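Siege of Onumwood

The Siege of Onumwood was an engagement of the Clarno Border War in which a small garrison held the walled river town of Onumwood against a much larger besieging army for 60 days. It is one of the best-loved episodes in the history of the Mulano valley, and it's easy to see why: the story has night crossings, a flooded ditch, a stubborn commander and a rescue that very nearly came too late.

Background

Onumwood stood at the only stone bridge on the lower Mulano River. Whoever held the bridge could move wagons and heavy guns between the grain country to the south and the hill forts of Clarno to the north. Both sides knew this well, and the town had already changed hands twice before the war began.

When the Clarno army came down from the hills in June, most of the valley's troops were far away on the coast. The town was left with a garrison under Captain Rostami, a former engineer who had spent much of his career repairing canals. The attackers brought 2,000 men, along with 8 heavy guns dragged over the passes by oxen.

The siege

The Clarno commanders expected a quick surrender. They set up their guns on the low ridge east of the town and opened fire on the bridge gate, which was the oldest and weakest part of the wall. What they hadn't reckoned with was the captain's knowledge of water! On the second night his men opened the mill sluices and let the river into the old dry ditch, turning the ground before the gate into a deep bog. Two assaults floundered there, and the attackers moved their main effort to the north wall – a much stronger stretch of stone.

From then on the siege became a contest of digging. Clarno miners worked toward the north tower while the defenders dug tunnels of their own to meet them. Bowls of water were placed on the cellar floors of nearby houses so that ripples would give away the sound of picks, a wonderfully simple trick that was used in many sieges before and after.

Food was a constant worry. Flat-bottomed boats slipped downriver on dark nights with flour and salted fish, and five of them are named in the town's surviving account book. Horses were eaten in the last weeks, and the bread ration was cut several times.

Relief

The relief column marched up from the coast and reached the south bank on the final evening. It crossed the bridge before dawn, and the garrison came out through the north gate at the same moment. The Clarno army, short of powder and weakened by fever, gave up its trenches and withdrew to the hills, leaving most of its guns behind.

Legacy

The bridge gate was rebuilt after the war and still carries scars from the bombardment. Historian Roya Kiani, whose study of the siege draws on the account book and on letters from both camps, has argued that the fighting underground mattered more than the famous flooding of the ditch. Her work brought fresh attention to the miners, who had been left out of most earlier tellings – and their tunnels are among the most exciting things to explore in the whole subject. A section of one tunnel under the north tower was opened to visitors on 16/10/2019.

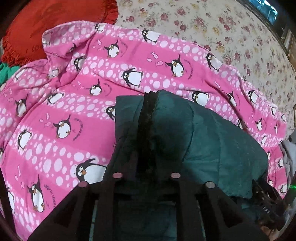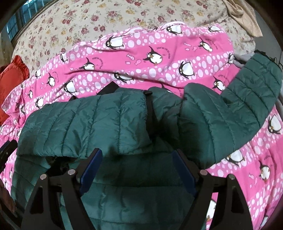
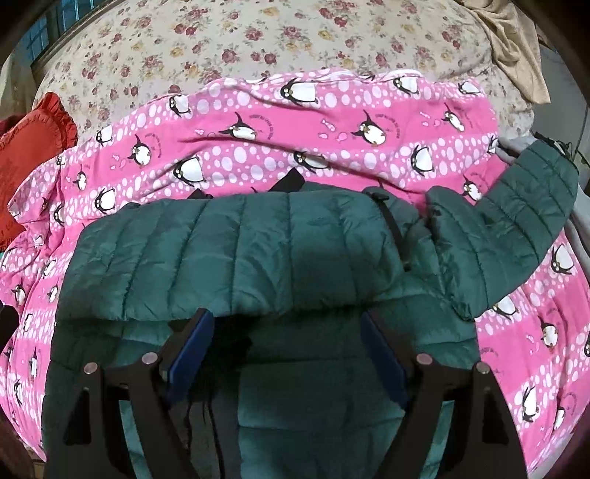
Why did the Clarno army fail to take Onumwood?

Its first attacks were stopped by the flooded ditch at the bridge gate, and its mines at the north wall were met by the defenders' own tunnels. Fever and a shortage of powder had weakened it badly by the time the relief column crossed the river.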